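Packing cell working group, Dunmore site
Minutes, Wednesday, 10 a.m.

Present: Verna Kincaid (chair), Roscoe Halvorsen, Priya Tran, Jalen Zamora
By phone: Valbona Vasić, Cestau
Minutes taken by Roscoe Halvorsen

1. Previous minutes
Accepted. Priya asked that "the arm has learned the task" under item 4 be changed to "the arm has been shown the task." Agreed.

2. Demonstrations so far
Jalen reported 275 demonstrations recorded by remote control for the drinks task (pick up a drink from the table, put it in the white basket). He threw out the ones where he let go too early or bumped the rim. Verna asked whether those might be the useful ones, seeing that the arm will also bump the rim and will have no idea what to do next. Jalen said the Cestau guide recommends clean runs to start with. Verna said the guide was written by the people who sell the controller.

Valbona said a small set of recoveries could be added later and that she would not mix them in yet. Verna asked for a date. None given.

3. Hand guiding or remote control
Priya has tried both. Moving the arm by hand is quicker to pick up, but her own arm ends up in the camera view, and she doubts we want to train on her sleeve. Remote control keeps people out of the picture but there is a lag, and all of Jalen's runs have a little pause over the basket while he waits for it to catch up. She believes the arm will copy the pause. Jalen believes it will smooth out with more data. Left open.

Roscoe said that everything has been recorded by one person, who is right-handed and knows the setup by heart. We are teaching it to be Jalen. Priya will record the next batch, without coaching.

4. Test at Utanholm
The figure in the Utanholm report is 80 percent success. Verna wanted to know what counted as success. Valbona confirmed that it meant the drink ended up in the basket, with no limit on tries and with the starting spots taken from the training set. The chair does not want that number repeated upstairs until we have our own, with one try per drink and spots picked by someone outside the group.

Valbona objected that this is a harder test than anyone else runs. Noted.

5. Clear bottles
Priya is worried about clear plastic against a pale wall and a gray table. The cans are easy to see and she expects them to flatter the results. She wants bottles and cans scored separately. Agreed without much argument.

6. Money
Hukdale has asked if we want a second arm. Verna said no. Roscoe said no. Jalen said it would double the rate of collection, and was asked what he would do with twice as much of something we haven't tested.

Actions
Priya: record 8 trial runs by remote control, then continue if the lag is bearable
Jalen: stop deleting bad runs, put them in their own folder
Valbona: send the Utanholm logs, all of them
Roscoe: write up the one-try test

7. Other business
Jalen asked for it to be minuted that he thinks the group is being hard on the method. Verna replied that she has nothing against the method and would like to see it pick up a bottle from a place it hasn't been shown. The table stays set up for the drinks task until Priya's batch is done.
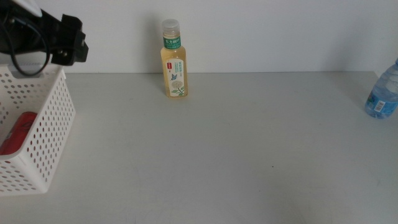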